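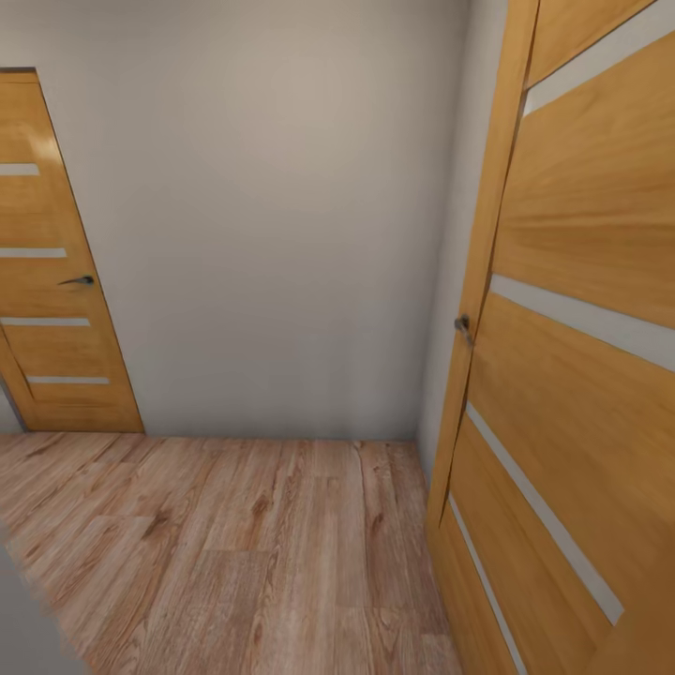
*Two wooden doors and a plank floor.*

# Catalogue writer (part time), Florkico Seeds

Florkico sells vegetable seed by post from Filimley. We are looking for someone to write our next catalogue, and to keep writing it until it is finished, a stage the last one reached five weeks after the printer had stopped returning our calls.

The catalogue lists 364 varieties. Each has an entry saying what the plant is, how to grow it and why a sane person might want to. Many of the entries were written by our founder, Dirceu Assunção, who loves every vegetable equally and has described 81 of them as "a real favourite". Customers have begun to write in about this. One sent a spreadsheet.

We would like the entries rewritten from scratch by somebody who can tell one green bean from another on paper, and who is prepared to say that a particular parsnip is only all right.

## The work

Most of your week will be spent on the entries. They run from forty words for a plain lettuce up to a short paragraph for anything with a history, a colour or a temper. You'll have our trial notes to work from. The notes are thorough but were mostly made outdoors in the wind, and the abbreviations changed in the middle of one summer when we switched notebooks. Thaís Magalhães, who runs the trial beds, can translate. She prefers to be asked before lunch.

The rest of the job is made up of:

- checking sowing months against the climate zones, including the one for people who live up a mountain and are cross about it
- answering the growing questions that arrive by mail and email (more of them concern possums than you'd expect of a seed company)
- writing the backs of the packets, where you get thirty-one words and the botanical name counts
- proofreading the price list, twice, with a different pen the second time
- helping to pack orders in the August rush, when everybody packs, Dirceu included, slowly

There is also the matter of the Dantas bean. It is a climbing bean we have sold since we opened. Two families in the district each claim to have brought it here, and each buys the catalogue to see which of them we have credited. The current wording took a winter to agree on. Please don't improve it.

## You

You write clear, short sentences and don't mind when someone makes them shorter. You've grown vegetables, or tried to, and can be frank about how it went. We have no particular need for a horticulture certificate, though we won't hold it against you. Some of the worst copy we were sent last time came from the best qualified applicant, who used the word "organoleptic" of a turnip.

You can spell. We know everyone says so. We once sold a season's worth of "leaks", and there are still people in the hardware shop who bring it up.

A second language would be handy, particularly Portuguese or Italian, as a fair few of our older varieties came with instructions from somebody's grandmother. A driver's licence is useful because the bus to Filimley leaves at a time that suits the bus.

It would help to be comfortable with long stretches of quiet. Seed people aren't unfriendly, but there are days in the office when the only conversation is about silverbeet, and it ends by ten.

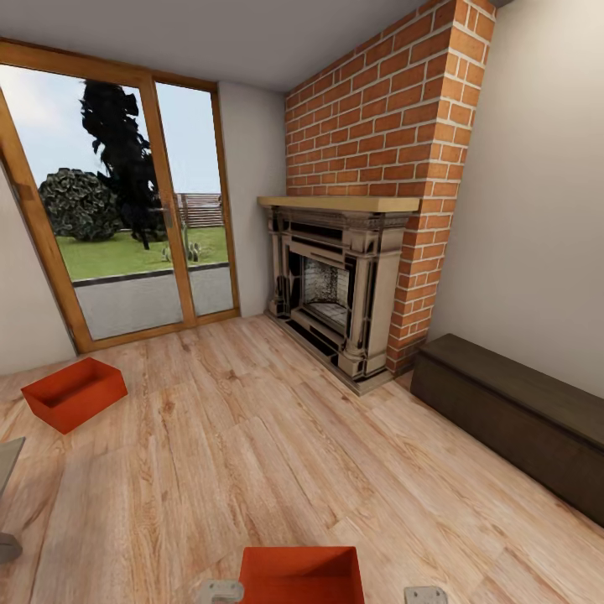

## Hours, pay and so on

The position is for 12 months, starting in March, at three days a week. Which three is up to you, so long as they are the same three and you tell us what they are. A day is six hours, plus a lunch break that you are expected to take. If the catalogue comes out on time we'd like to talk about keeping you on. If it doesn't, we'd probably still like to talk, but the mood will be different.

We pay an hourly rate set above the award, with super and leave on a pro rata basis. We'll tell you the exact figure at the first phone call, before you've ironed anything. You also get as much seed as you can use. Past staff have tended to overestimate this amount, and the neighbours of past staff have had a great deal of zucchini.

Working from home is fine for one of the three days once you've settled in. We'd rather you were here for the other two. It is hard to describe the taste of a tomato over the phone, and Thaís has given up trying.

You would report to Dirceu. He reads every entry before it goes to print and will want to put some adjectives back. Part of your job is to let him have a few. We suggest giving way on pumpkins, where he knows more than anyone, and holding firm on radishes.

Layout is done by Flokness, a design studio of two people who have worked on our catalogue for years. They are patient but they do need final text when they say they need it, and they have asked us to put that in this ad.

## How to apply

Send us:

1. A letter of no more than one page. Tell us what you've written before and who had to read it.
2. A catalogue entry of up to sixty words for a vegetable you don't like. It should be truthful and it should still sell the seed.
3. The name of one person we can ring who has worked with you to a deadline. They needn't be your boss.

Please don't send a full CV unless you feel undressed without it. We don't need a photo, a personality type or a list of your strengths.

Applications close on 10/10/2018. Email is best, addressed to Thaís Magalhães at the Florkico office, with "Catalogue" in the subject line so it doesn't end up among the possums. Letters are welcome as well and will be opened by the same person with a better letter opener.

We'll read everything and reply to everyone, though the replies to those who missed out may be brief. Shortlisted people will be asked to spend a paid half day with us. You'll get a tray of samples, a page of trial notes and a quiet desk, and we'll ask you to write four entries. After that there's soup. Nobody is assessed on the soup, but if you can tell us what's in it we will be interested.

Questions about the job can go to Dirceu by phone in the mornings. He is happy to talk for as long as you like – have something else to get to. Questions about hours and pay should go to Thaís, who knows the answers.

We welcome applications from people of any age and background, including those coming back to work after a long break and those who applied last time. If you were the turnip person, you would be welcome too.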